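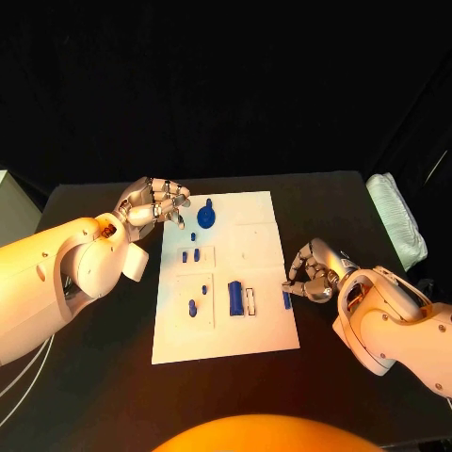

Home Reviews Handling Assembly Safety Archive Contact

This site uses cookies to remember your settings. By continuing to browse you accept their use. OK More information

Review: Sarnix Etetti two-arm bench station, with Pinum 3 teaching software

December 2, 2019

Medeiros builds and refurbishes small metering pumps. The seal kits that go out with those pumps have always been packed by hand: pegs, sleeves, a knobbed disc and a few odd cylinders, each pressed or dropped into its own place in a tray. The tray is then lidded and sent to shipping. The parts are small, the trays differ by pump model, and the work is done standing at a bench in the old test room.

We had the Etetti on evaluation at that bench from late February, and it stayed on after the evaluation ended. I run process engineering for the site. What follows covers the station as delivered, the software, and the effect on the kitting bench, which takes up more of the review than I had planned.

What it is

The Etetti is a fixed upper body with two arms and two jointed, multi-finger hands. It stands at one side of a table and works on whatever is laid out between the arms. A camera in the head looks down at the table. There is no conveyor and no part feeder in the base package. Sarnix sells both, and we bought neither.

The hands are the reason to consider it. We looked at two-jaw grippers first and they handle our cylinders without trouble. They are less good with the short pegs, which have to be picked from above, held upright and let go without tipping. A pinch between thumb and fingertips does that better. The penalty is speed. Closing a jointed hand on a small peg takes longer than closing a jaw, and the station will reopen and try again if the fingertip reading does not satisfy it.

Installation

Two days, including one lost to cabling. The cables supplied are longer than needed, and the slack hangs below the arms unless it is tied back. The manual does not mention this. We tied ours back in the second week, after a loop had been dragged across a tray.

The manual asks for a dark, non-reflective work surface and a plain background. It is right to. On our original steel bench the camera lost the edges of the white trays whenever the overhead lights were on. A matte black table and a black curtain behind it fixed the problem for very little money. Anyone planning a purchase should assume they will need both and should measure the room first, as the curtain rail sets the depth of the cell.

Lighting matters more than Sarnix suggests. Taught tasks should be checked under every lamp setting the room will see. One of ours ran cleanly under the ceiling lights and mislocated a peg when the only light came from the side.

The training layout

Before any production part goes on the table, Sarnix has the customer work through a practice layout. It consists of blue parts of different shapes on a white ground, with black outlines marking targets. Some of the outlines are rectangles for the cylinders, others are round. The trainer moves parts from one location to another by guiding the arms, and Pinum records the motion along with the camera view.

I regarded this as sales material at first and wanted to skip it. Sheena MacAulay, who leads the kitting bench, insisted on completing it with each of her packers, and she was correct. The layout teaches the operator what the station finds hard. A thick cylinder can be placed badly and still stand. A slender one cannot. A part lying at an angle across a panel needs a different approach from one lying straight, and the hand must be turned before it descends. After a morning on the layout, packers stopped arranging parts the way they would for a person and started leaving finger room on both sides.

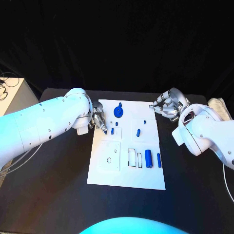 Finger room is the main thing that changes at the bench. A person can take a peg from a crowded tray with a fingernail. The Etetti needs clearance for the whole hand on the way down, and when both arms are over the work the hands need clearance from each other as well. Pinum handles the second case by holding one arm back until the other has left. It is safe and it is slow. With a sensible arrangement of parts, left-side parts to the left hand and right-side parts to the right, the waiting drops to something tolerable. Operators learn this within a few sessions. The software does not suggest it.

Pinum 3

Teaching is by demonstration, with a step list that can be edited afterward. The step list is good. It is plain text, it can be printed, and a packer with no programming background can read it. Editing a grip height or a pause is a matter of changing one value.

Weak points:

Saved tasks cannot be compared side by side. When a task stops working after an edit, the only way to find the change is to keep paper notes.

The fault messages name a joint, never a part. "Left distal 2 over limit" tells the operator nothing about whether the peg is still in the hand. We have taped a translation sheet to the monitor.

User levels are crude. Either an operator can edit everything or nothing. We gave the packers full rights, against the advice in the manual, and have had no cause to regret it.

Updates are installed by Sarnix over a remote connection at a time Sarnix chooses. This was not clear in the quotation.

Throughput

Under the old arrangement one packer completed 132 trays of our most common kit in a shift. The Etetti, left to itself on the same kit, completes 80. With a packer loading parts, clearing faults and doing the lidding, the bench produces 102 from the station, and the packer has time left for other work.

On those figures alone the purchase makes no sense, and a reader who needs more trays per hour from one bench should look elsewhere. The station runs through breaks and past the end of the day shift, so its output over a full day is acceptable. It does not get sore hands. The old job was the largest single source of wrist and thumb complaints at the site, and those have fallen. I do not have enough months of data to put a number to it that I would defend.

Errors are different in kind from the ones we had. Packers working by hand would now and then swap two similar sleeves. The station does not swap parts it has been taught. It does leave a part leaning against the side of its pocket, and the lid then pinches it. Final inspection had to be rewritten to look for seating and not only for identity.

What changed for the people

No one was let go. That was decided before the evaluation began and it was put in writing, at the insistence of the packers. I recommend doing the same. It removed an argument that would otherwise have run through every meeting.

The job itself changed more than management expected. Isla Guthrie packed seal kits by hand for years and is now the person who teaches new ones to the station. Her pay grade was not adjusted until she asked, four months after the work had changed. This was our failure and had nothing to do with the machine, but other sites are likely to repeat it. If the task description changes on the first day, the grade should be reviewed on the first day.

Guthrie's own assessment, given to me for this review: "I was quick before and I knew I was quick. Now I am waiting on something slower than me and I am responsible for it. I like the teaching part. I do not like the watching part." The watching part is real. In the first weeks a packer stood at the table for most of the shift because faults were frequent and no one wanted to be across the room when a tray was spoiled. Attention with nothing to do is tiring in its own way. We moved the lidding press next to the station so that there was hand work within reach, and complaints dropped off.

MacAulay raised a separate point. New packers used to learn the kits by packing them. If the station does the common kits, a new starter sees only the rare ones and the faults. She now has each new starter pack the common kit by hand for the first weeks, with the station switched off. Production planning objected to the lost trays. She kept the practice, and I agree with her.

The bench is also quieter as a social matter. Packers used to work face to face. The station occupies one side of the table and the curtain closes off the other. There is some discussion of turning the whole cell so that its operator faces the rest of the room. The curtain would have to move with it.

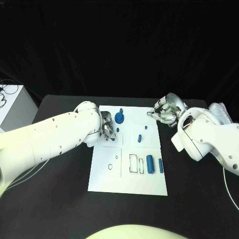

Left hand closed on a small blue part; right hand holding nothing.

Maintenance

Fingertip pads wear faster than the schedule states when the parts have sharp edges. Deburring upstream helped. The wrist housings have openings, and in our room they collect lint from the wiping cloths, so we brush them out weekly. Arm shells wipe clean. The base needs no attention beyond checking its bolts. Spares from Sarnix arrived within the promised time on each occasion, except for one pad set sent for the wrong hand size.

Support by phone is competent and slow to call back.

Verdict

Suited to: kits of small mixed parts, frequent changes of tray, sites with experienced packers who are willing to teach it and will be paid for doing so.

Not suited to: high volume of a single kit, reflective benches, rooms where the lighting cannot be controlled.

Would we buy it again: yes, with the grade review done first and the cable ties in hand. We would also negotiate the update clause. A second station has been requested for the sleeve bench. My recommendation is to wait until Pinum can compare two saved tasks, and Sarnix has not given a date for that.

Previous review Next review Back to top

Get new reviews by e-mail. Enter your address to subscribe to the newsletter. You can unsubscribe at any time.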